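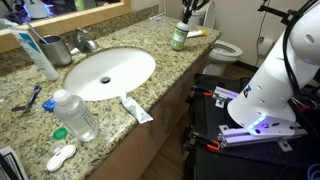

Does a heavier bat send the ball farther for a club hitter?

Only if he can still swing it as fast as the light one, and most of ours can't.

Notebook, bat bench, 2020-07-21

Brurkitz sent over their sales sheet again. It claims the new heavy pickup gives "more carry on the pull and the drive" and has a chart with no scale on the side axis. I asked for the raw numbers in February and got the same chart in a different color. So we ran our own.

Setup: 2 bats, same maker, same grade of willow as far as the stickers go (I don't put much faith in stickers). Bat A is the light one. Bat B is the heavy one, and its sweet spot sits lower. Ball machine at one fixed speed, same length every time, new balls swapped in when the seam went flat. 7 hitters from the second team at Clultport, each took 50 balls with each bat. Order of bats was drawn from a hat, so the tired innings didn't all land on B.

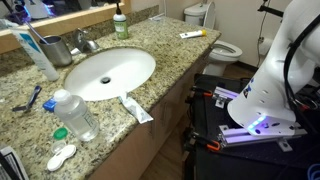 Mwangi Makori

What we got. With clean contact, B goes farther. No surprise, and I wouldn't argue with Brurkitz on that one. But clean contact came less often with B, and the late swings were nearly all on the short ball. The pull shot suffered most. Drives looked much the same with either bat, which makes sense when the hitter has time to get his front foot down.

Averaged over every ball, misses included, I can't separate A from B. Two hitters did better with B, and they're the two strongest men in the group. One hitter swore B was giving him extra distance. His sheet says otherwise. I showed it to him and he said the machine was wrong.

Things I don't trust in my own numbers:

The machine doesn't swing or seam the ball. A real opening bowler does, and a late change of swing costs more with a heavy bat. I'd guess B looks better here than it would in a match.

Everyone knew which bat they had. No way to hide it, you feel it the moment you pick it up.

Distance was read off cones by whoever was standing nearest. Good enough for long or short, no good for anything finer.

Kong wants to log 3000 balls before we say a word to the coaches. I think that's overkill if the measuring stays this loose. Fix the cones first. The Firnance bat sensor might do for swing speed, but its readings jumped all over the place when I tapped the bat on the floor, so somebody needs to check it against video before we lean on it.

Next: repeat with a bowler, short balls only, same two bats. Knock B in a bit more, the toe is already marking. Write back to Brurkitz and ask what the side axis is.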